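Do you really need the special laundry liquid?

April 19, 2023

My sister came to stay for a week and left behind a bottle of Tramard, which is a laundry liquid for towels. Only towels. You are meant to keep it next to the ordinary stuff and swap over when a towel load goes in. She swears by it. She also swears by a copper bracelet for her knee, so I went and read the label.

The label says it "restores loft". I have owned towels for most of my life and have never once thought about their loft. The back of the bottle says that 844 households took part in a home trial and that most of them noticed a difference. A difference from what? Were they told which bottle they'd been given? If you hand me a free bottle and ask whether my towels feel nicer, I will probably say yes out of politeness.

I wrote to ask. The reply came from a Rhydian Prothero in customer care, who was perfectly pleasant and sent me a leaflet with the same sentence on it in a larger typeface. I wrote back and asked whether anyone had used plain washing powder as a comparison. That was in the first week of March and I have heard nothing since.

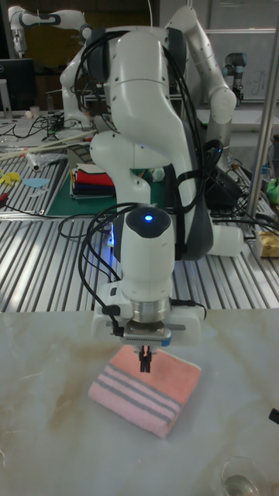
What I do know is that most of the stiffness round here comes from hard water and from using too much detergent, and a second rinse deals with a good part of that. Fabric softener is the other culprit. It leaves a coating, the coating makes the towel worse at drying you, and then somebody sells you a bottle to take the coating off again. I stopped buying softener years ago and don't miss it, though my husband says the hand towels could sand a door — he may have a point about the blue ones.

There are 3,306 reviews on the Tramard page. I read a fair few over two evenings, which tells you what sort of week it was. An awful lot of them mention the smell. Very few mention drying anybody. One woman gave it five stars before hers had been delivered.

I'll use up the bottle, seeing as it's here and paid for. After that it's back to the cheap powder, half the dose on the box, and the line outside when the weather allows. If Mr Prothero ever answers I'll put his reply up in full.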